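¿Qué es un acuerdo de paz y por qué a veces no funciona?

Imagina dos países vecinos, Tarura y Flalari. Los dos dicen que el valle de Yensuk es suyo. Discuten, cierran la frontera y dejan de venderse comida. Un día sus presidentes se sientan a hablar, se dan la mano y sonríen. En la tele dicen: «¡Avance histórico!».

¿Nos lo creemos? Despacio. Darse la mano cuesta muy poco.

¿Quién ayuda a negociar?

Muchas veces hay un mediador, es decir, alguien que no es de ninguno de los dos bandos. En nuestra historia es Wedent, un país pequeño que presta una sala y propone ideas. Suena muy amable, pero conviene preguntar: ¿gana algo Wedent con el acuerdo? Quizá quiera comprar madera del valle. Eso no lo convierte en malo, aunque es bueno saberlo.

¿Qué se firma?

El tratado de Yensuk tiene 187 páginas. Los presidentes hablan de «respeto» y «amistad», palabras que quedan bien en cualquier discurso. Lo difícil está en otras frases: quién vigila el puente, quién paga la escuela, qué pasa si alguien no cumple. Si un acuerdo no dice nada de eso, desconfía un poco.

Fíjate también en los plazos. «Lo haremos pronto» no es un plazo. «Retiraremos a los soldados en 80 días» sí lo es – y entonces cualquiera puede mirar el calendario y comprobarlo.
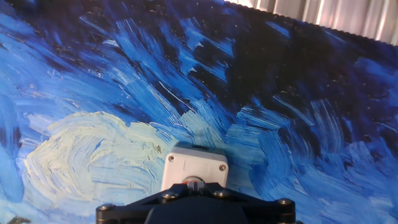 Un cielo de noche pintado con pinceladas curvas en tonos azules.

¿Y la gente del valle?

En Yensuk hay más de 190 familias. Viven allí, pero a la mesa solo se sentaron políticos de las dos capitales. A veces se hace después un referéndum, una votación en la que cada persona adulta dice sí o no. Otras veces se promete y no llega nunca.

Preguntas para cuando oigas una noticia así

¿Quién estaba en la reunión y quién faltaba?
¿Han firmado algo o solo han dicho que van a seguir hablando?
¿Se puede leer el texto?
¿Qué cuenta la otra parte?

Tarura y Flalari tardaron 20 años en firmar. El puente, por ahora, sigue cerrado.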